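Chapter 4
Who Says It's Safe? Rules for Robots That Share a Room

I'll admit something. When I first had to read a safety standard from cover to cover, I made a pot of tea, got as far as the definitions and fell asleep on the sofa. So if you've been dreading this chapter, I do understand! But stick with me, as this is the part of the book I get the most letters about, and I've grown very fond of it.

Let's get a few words straight. A law is something you must follow. A standard is an agreed way of doing a thing, written down by people who've argued over it for years, and on its own it's usually voluntary – though a contract or a law may point to it, and then you'd better have read it. Good practice is looser still. It's what a sensible workshop does on a wet morning in February when the inspector is miles away.

I learned the difference at Perkby, where I spent a couple of years writing house rules for small arms. The first version ran to 123 rules (I was very proud of it) and people ignored nearly all of them. We cut it down to 10, pinned them up by the door, and people began to argue about them over lunch, which I took as a good sign. You'll meet the Perkby ten in section 4.3, along with the Rakora checklist, which came out on 01/01/2019 and does some of the same jobs rather better.

Most older rules grew up around fences. The robot lives in a cage, the people stay out, and opening the gate stops the machine. Lovely and simple. Now put the arm at a kitchen worktop, working among crockery and drawers, and ask yourself where the fence goes. You have to think about how fast it moves, how hard it can pinch, what it's holding and who might reach across for a mug.

By the end of the chapter you should be able to:
write a risk assessment for one task, on one page
say where a stop button ought to go, and defend your choice
spot a rule that can't be checked

Before you turn over, have a go at listing the hazards for an arm working at a drawer.
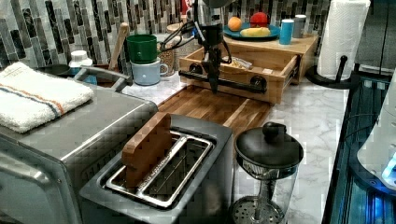 Cosgrove wrote to me after the last edition that a list of hazards is no use until each one has a person's name beside it, and that I ought to have put this on the first page.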